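Household Materials, Unit 6: Limewash, Distemper and the Plain Painted Wall

Welcome back, everybody. I know last week ran long (my fault, I get carried away with plaster), so these notes pick up where we stopped and go a bit further, and you can read the rest at home with your feet up.

We had got as far as the difference between a coating that sits on the wall and one that soaks into it. Limewash soaks in. You brush it on thin, so thin that you'll be sure you've done something wrong, and it looks like dirty water until it dries. Then it hardens slowly as it takes carbon dioxide back out of the air, and you end up with a skin of limestone that is part of the plaster underneath. Distemper is a different animal altogether: chalk, water and a little animal glue. It is lovely and soft to look at, but it rubs off on your sleeve, and it has to be washed down before anything else will stick to it. Please underline that last part, as it comes up again in Unit 8!

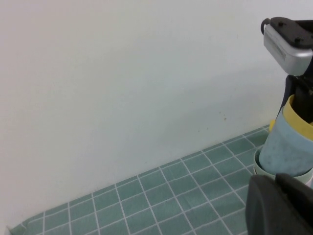
Lengyel, April 2, 2006

A word on off-white, which gets more questions than any other color in this course. Most off-whites are a white base with a touch of yellow ocher, raw umber or black, and the same can of paint can look creamy on one side of a room and gray on the other. Light does most of that. Try your sample in a corner and along a shaded stretch as well as by the window, and leave it up for a couple of days before you make up your mind. Matte finishes are kind to bumpy plaster, whereas gloss will show you every trowel mark your grandfather ever made.

Small rusty or brown specks on a pale wall can come from several things: bits of iron in the sand, old nail heads, a splash of something from the kitchen, even insects. Try a damp cloth first. If the mark stays put, dab on a stain-blocking primer and let it dry fully before you touch up, or the brown may come creeping back through.

For the practical, each pair will mix one batch using 400 grams of lime putty and enough water to bring it to the thickness of whole milk. We'll put on 2 coats, with a day between them, and dampen the wall before each one. Goggles and gloves the whole time, please, even if you've done this for years. Lime burns eyes badly.

Reading: pages 2 to 88 of the course packet. It sounds like a lot, but there are many drawings. The June session will cover pigments, so start saving jars with good lids.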